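4.2 The second act on land

Films about boats have a habit of coming ashore at the wrong moment. Of the 13 television thrillers in our sample, 8 abandon the water before the hour mark, usually for a harbour office with one desk and a telephone. Fusteck, the cheapest of them, spends so long in its harbour office that two viewers in our March screenings asked whether the boat had sunk. It had not. It was presumably being rented to somebody else by the day.

We call this stretch the dry act. In Lemine it lasts 13 minutes and contains a single line of use to the plot, spoken by a man eating soup. In Zorarar it runs longer, though the script does have the decency to kill the harbourmaster. 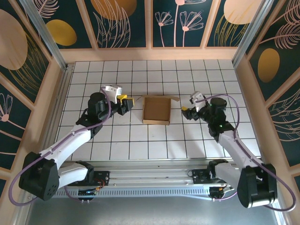
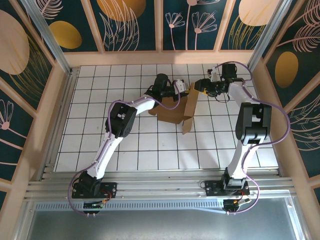 Figure 3. Two robot arms and a brown cardboard box on white tiles. In the first view the box is open; in the second it lies flattened.

Nélida Lagos, reading an early draft, objected that the dry act is being blamed for the sins of the budget, and that a film with 87 minutes to fill and one working boat has to put its actors somewhere. She would have us compare the scripts as written with the films as shot. We could do so only for Baláž, where the shooting script survives, and there the harbour office was in the first version, soup and all. The writer seems to have wanted it.

Viewers were kinder than we were. Asked which part they remembered best, about a third named a scene on land, most often the death of the harbourmaster. The ghost ship, which must have cost a good deal more, came second - and several people placed it in the wrong film.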